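Entryway and Key Hooks — Horkstead Apartment

Posted 2022-07-29

The gallery for the Horkstead apartment has been split into rooms, as the single page had become too long to load on a phone. The kitchen and bathroom have their own pages now. This one covers the entryway and the short wall next to the front door, where keys, bags and dog leads end up.

The apartment is on the second floor of an older building off Zultthorpe Road. It was rented unfurnished in April. The lease does not allow drilling into plaster, so everything on the walls is held up with adhesive. That rules out most coat racks and any shelf worth having, but it works well enough for light things.

The hooks are the white square kind with a round center and a small metal hook below. They are sold in packs at most hardware stores. Before they went up, the wall was wiped with rubbing alcohol and left for an hour, then each base was pressed flat and held for a minute. The instructions say to wait a full day before hanging anything. Old plaster has dust in it no matter how much it is wiped, so it is worth doing the cleaning twice. 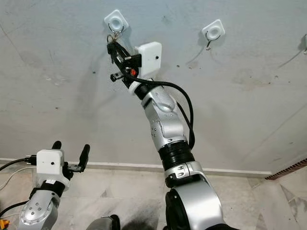

Keys used to go in a bowl on the shoe cabinet. The bowl filled up with receipts and coins, and finding the right key took longer than it should have. With a hook for each set, the spare goes back in the same place and it is easy to tell when one is missing. The hooks are not in a straight line. They were placed by eye, and moving one means pulling it off and using a new adhesive pad.

The wall has not been painted. It is a pale gray with brownish marks and scuffs that were there at move-in, and the landlord has said it will be redone between tenants. A coat of matte paint would cover most of it. Paint should go on well before the hooks do — fresh paint peels off with the adhesive.

Notes on weight: a few keys on a ring are fine. A full tote bag is not. One hook in the hallway came down in the first week with an umbrella and a raincoat on it, and took a flake of plaster about the size of a dime with it. Coats are now on a freestanding rack behind the bedroom door.

To remove a hook, warm the base with a hair dryer and slide dental floss behind it. Do not pull it straight out from the wall.

More pages in this set: Kitchen, Bathroom, Bedroom Closet, Balcony

Gallery views: 1109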